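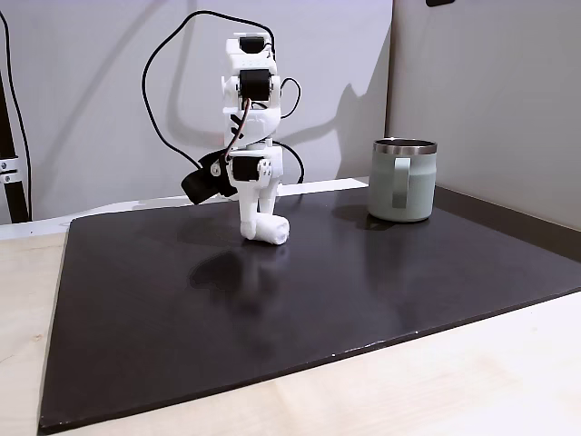 The Case for One Mug on the Desk

I have become a bore about insulated mugs, and I'm fine with it. For most of my working life I drank coffee out of whatever ceramic thing was clean, which meant three hot sips, a phone call, and then a cup of brown sadness by ten. Now I have strong opinions!

My first opinion is that one mug is plenty. My friend Kanako Katayama keeps 2 on her desk, one for tea and one for water, and she'll defend that all day long (she has, at lunch, with gestures). But a second mug needs its own spot, and then it wants a coaster, and pretty soon you're typing with your elbows tucked in like you're on a plane.

Color matters too. I held out for black for years, thinking it looked serious. Sage green is so much nicer to look at on a gray morning, and it goes with a dark desk board or pale wood without making a fuss about either one.

And please, put it toward the back! A back corner is the best parking place there is. You have to reach for it, sure, but your sleeve won't find it first. I lost a whole notebook in September to a mug I'd left by my wrist, and the pages still smell like a latte.

Kanako says I should try a straw lid next. I will not be trying a straw lid. If I wanted to drink coffee like a juice box, I'd pack myself a sandwich with the crusts off.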